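Home Files Issues Wiki Releases
Search this project Go

Clevis - room and tile data for Bovari

Clevis is a set of plain text files describing the rooms, tiles and enemy placements of the side-scrolling platform game Bovari. It also includes a small command line tool, Kernine, that checks the files and draws each room as a flat map. No game code, music or sprites are included. You need your own copy of the game to see the rooms with their proper artwork.

Last full check against the game: Sunday, June 17, 2018.

Contents

rooms/ - one file per room, 300 in total
tiles/ - tile tables, one per area
enemies.txt - names, hit points and contact damage
walls.txt - background wall definitions
kernine/ - source for the checking tool
CHANGES - list of corrections

Room files

Each room file starts with a header giving the area, the room number and the width and height in tiles. The grid follows, one row per line, with two characters per tile. A full stop followed by a space is empty air. Solid tiles use the codes in the matching tile table.

Door records come after the grid. A door has a position, a target room and a facing. One-way doors carry the flag "o". The doors in the Hinds area are all written as two-way, although the game locks several of them until the lift has been repaired. Lock state is held in the save file and is outside the scope of this data.

Enemy placements are listed last. Facing is stored as L or R. Enemies that turn to face the player on load have no facing and the field is left blank. Please don't fill it in.

Background walls
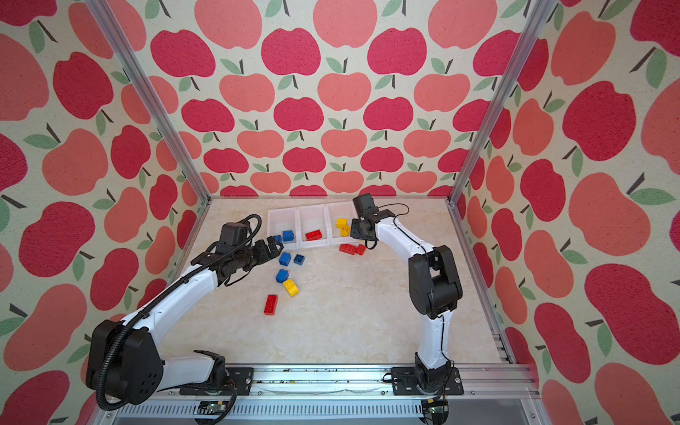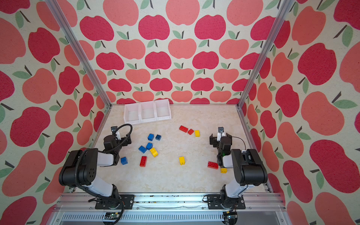

Wall entries in walls.txt describe the repeating pattern drawn behind a room, with its repeat width, repeat height and a slant value for each side. Bovari draws its boxed rooms as a back wall and two side walls, and all three use one pattern. The slant value stretches the pattern on the side walls towards the viewer. The apple wallpaper in both pictures has the same look, with small fruit on the back wall and large, stretched fruit near the outer edges of the side walls, and it would be entered as a single pattern with two side slants. Do not enter a second, larger pattern for the sides. Kernine reads this as a separate wall and reports an overlap.

If a pattern uses two colours in turn, the repeat width must cover both. A repeat that covers only one will pass the check but draws wrongly.

Running Kernine

kernine check rooms/
kernine draw rooms/h12.txt

The first command prints one line per fault and nothing if the files are clean. The second writes a map next to the room file. Use -s to set the tile size in pixels. The default is 12, and sizes under 10 make the tile codes hard to read.

Kernine stops at the first broken header in a file but carries on to the next file. A short grid row is padded with air and reported as a warning - it does not change the file on disk.

Known faults

- Moving platforms are stored at their start point only. Path and speed are missing.
- The flooded rooms in Hinds use the dry tile table. The water line is given in the header instead.
- Contact damage in enemies.txt is for normal difficulty.
- Breakable blocks that hide a door are marked as solid in older files. Those changed since November are correct.

Corrections

Send one room per patch. Give the room number in the first line and say which version of the game you compared with. Changes to enemies.txt need a save file or a short recording showing the value in play.

Room data may be copied and changed freely. Kernine is under the licence in kernine/LICENCE.

Contact | Copyright Clevis project | Back to top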